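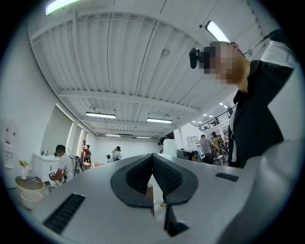
Flemon Boards > Handheld Collection > Good Practice
Thread: Floor rules for handheld gripper sessions - please pick ours apart

muli_bench wrote:
Hello all, and thank you in advance for reading, because I never manage to write a short post. We've been collecting with handheld grippers and headsets since September, and up to now our rules lived in people's heads. New folks learned them by being told off, which is a rotten way to learn anything. So I sat down with a pot of coffee and wrote them out. There are 13 in all, but most are dull (log in, log out, charge the spare), so I'll only paste the ones I expect an argument about.

Rule 2. Anyone wearing a headset stays inside the agreed area until they say "out" and someone answers.
Rule 5. No cable crosses a walking path during a take. If it has to cross, it goes under a cover or it gets taped.
Rule 6. Look at both finger pads before the first take and after every break. A lifted edge or a torn patch means that gripper goes back on the shelf.
Rule 9. People in the background are told that recording is on, every time, even if they work here and have heard it before.
Rule 11. The collector may throw out a take without giving a reason.

We call the whole thing the Muli sheet and it hangs by the door. Tell me what's wrong with it, I can take it!

oldjoint wrote:
I like most of this very much. Rule 11 I'd fight you on, in a friendly way. We looked back over our last project and out of 3,076 takes we had thrown away 998, and for the bulk of them there wasn't one word in the log about why. Were the pads slipping? Was tracking lost? Did somebody sneeze? We'll never find out, and I'd dearly love to know. A one-word reason takes no time at all. Make a little list to choose from and let "other" be on it.

muli_bench wrote:
Ouch, that's a lot of takes. My worry was that people keep a bad one to avoid the paperwork, especially when they're new and a bit shy. But a list with "other" on it might get around that. Let me think it over.

Liesbeth Maes wrote:
Good morning from the Restau group. I'm with oldjoint on the reasons, though I'd add that the list should never be used to score people. Once a lead starts saying "you had more drops than the others", the reasons turn into fairy tales.

My bigger question is about Rule 5. It's a lovely rule and I've never once seen it kept for a whole day. Rooms get rearranged, somebody needs power for a table that wasn't there in the morning, and off we go. I think the rule wants an owner. We name one person per session as floor watch. That person doesn't collect and doesn't wear a headset, and they can stop everything with one word.
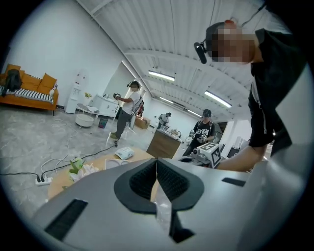
Cables across the walking area, power strip on the floor at lower left.

You see what I mean, I hope. There are people in headsets on their feet, and the cords run from one side of the floor to the other. When you're looking down at your hands and the thing you're holding, your feet have to look after themselves.

tapeandprayer wrote:
I'm going to disagree a bit, and please take it kindly. We tried a floor watch for a couple of months. With a small crew it's a whole person gone, and by mid-afternoon ours was fetching batteries and answering the door like everyone else. What worked better for us was drawing the layout before anything was plugged in. Power comes from the wall side, tables go near the outlets, and the middle of the room is for feet. If a table moves, we stop and redo the cords before the next take. It's boring and slow the first week, and after that people do it without being asked.

Also, gaffer tape and a polished floor don't always get along - test a strip in a corner first.

Liesbeth Maes wrote:
That's fair, and I'd be happy to see both. Draw the layout, and if you have the hands for it, name a watch. With two people in the room I wouldn't insist on it.

jellell_nights wrote:
Small voice from the Jellell evening crew. Could Rule 9 say what happens if a background person says no? Ours just says "inform", so the new people inform them and carry on recording, which I don't think is what anybody meant. We ask them to step out of view or we wait. Blurring faces afterward is fine and good, but I don't feel it should stand in for asking.

oldjoint wrote:
Strongly agree. And write down who does the asking, or each person will assume it was the other one.

muli_bench wrote:
You are all wonderful, and my sheet is now covered in pencil. Going in tonight:

Rule 5 gets a layout sketch before power-up, and a redo whenever a table moves. Floor watch is recommended for larger crews, optional for small ones.
Rule 9 now says ask, and wait if the answer is no. The session lead does the asking.
Rule 11 keeps the collector's right to drop a take, with a one-word reason from a list, and a line saying the list isn't for scoring anybody.

Rule 6 got no complaints at all, which makes me a little suspicious. Does everyone really check pads after every break?

tapeandprayer wrote:
After lunch, yes. After every break... I'll get back to you.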